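Datasets / Manipulation / Clivanstead-Grip

# Clivanstead-Grip: contact-aware grasping from hand-held gripper recordings

Data card and short README for the second release. The first release had no contact labels and should not be mixed with this one.

## What is in it

The set holds 1137 episodes of a person picking up, moving and setting down a household object with a hand-held gripper tool. Each episode has wrist video, gripper opening width, the tool pose, and a per-step contact label. There are 40 objects. Most are rigid: bottles, jars, cups, small boxes. A few are soft, and those are listed separately in `objects_soft.csv`.

Recording was done indoors at two sites, Usto and Deltier. Usto is a large shared room with several people working at once. Deltier is a smaller room with plain walls. The `site` field tells them apart. Please report results for both, as the averages hide a lot.

## Method in short

We train a policy called Hứa on the wrist video and gripper width. It predicts the next 12 tool poses and the next 12 width values. A second, small head predicts whether both pads are touching the object. At run time the arm may not lift until that head has agreed for three steps in a row. Nothing else in the policy was changed from the baseline.

The contact labels come from the width signal. When the width stops shrinking while the closing command is still on, we mark contact. The labels were then checked by hand on 100 episodes, and the threshold was moved once after that check. Glass and metal objects gave the cleanest signal. Soft objects did not, and their labels should be treated as weak.

Frosted glass needs a note of its own. The wrist view of a held bottle shows the body as a pale, whitish gray with a rubber pad pressed against each side, and the shiny gold cap picks up reflections of the room. Color-based masks tend to split an object like this in two – cap and body – so we don't supply masks for the glass group.

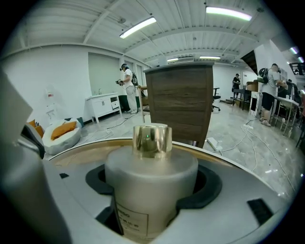

Why use the gripper width for contact labels instead of a force sensor?

The hand-held tool has no force sensor, and we wanted the same signal on the tool and on the robot arm. Width is measured on both. It is coarser than force, but a policy trained on it can be moved to the arm without a new calibration step.

## Results

Each method was run 100 times on the arm, using 12 objects that were held out of training. The lift check removed most of the early lifts, where the arm starts to rise before the grip has closed. It did not help with bad approach angles, and those are now the main cause of failure. Runs are a little slower with the check on.

We also tried training with the Usto episodes only and testing at Deltier. That worked better than the other way round. We think the busier background helps, but we haven't tested this on its own.

## Known problems

- Labels on short labels-and-caps objects can flip for a step or two at first touch. Smooth them before use.
- Printed text on objects is often only partly readable in the wrist view. Do not use this set for reading tasks.
- Width readings drift over long sessions. The tool was zeroed at the start of each session, so later episodes are worse.
- People appear in the background at Usto. Do not try to identify them.

## Loading

Unpack the archive and point `load_episodes.py` at the top folder. Video is read lazily. The `split` field gives train, validation and held-out; please keep the held-out objects out of tuning. The July patch fixes swapped pose axes in part of the Deltier data – if your copy has no `PATCHED` file in the top folder, download it again.

Contact: Clivanstead data desk | © Clivanstead manipulation group | Back to top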